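4.3 片付け作業の設定

Ploleoで室内の片付けを行うときの手順です。対象は、かごの運搬と棚への小物の収納に限ります。

1. 作業範囲の床から、敷物やコード類を取り除きます。
2. 上部の支持ラインを取り付け、たるみを調整します。
3. 棚の位置を登録します。棚を動かした場合は登録し直してください。
4. かごの持ち手を登録し、「把持テスト」を3回行います。
5. 「片付け」を選び、開始を押します。

注意:動作中は作業範囲に入らないでください。停止するときは、操作盤の停止ボタンを押し、脚の動きが止まるまで待ちます。

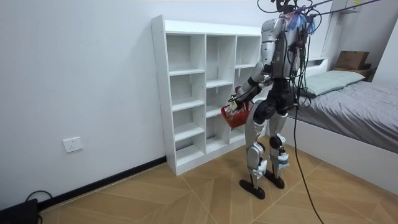 かごの中身を含む重さは400グラムまでです。超えるとエラー1403が表示され、腕が停止します。中身を減らしてから手順4に戻ってください。

現在の版でできる家事は多くありません。かごを持って棚の前まで運ぶ作業は、登録済みの部屋であれば一台で行えます。小物を一つずつ仕分けて棚に並べる作業には、人の確認が必要です。衣類をたたむ作業、ベッドを整える作業には対応していません。人が行ったほうが早い作業も多いため、家事の代わりとしての常用はお勧めしません。

補足:エラー525は棚の位置ずれを示します。手順3をやり直しても消えない場合は、記録を保存のうえ、担当のPirmin Schnyderまでお送りください。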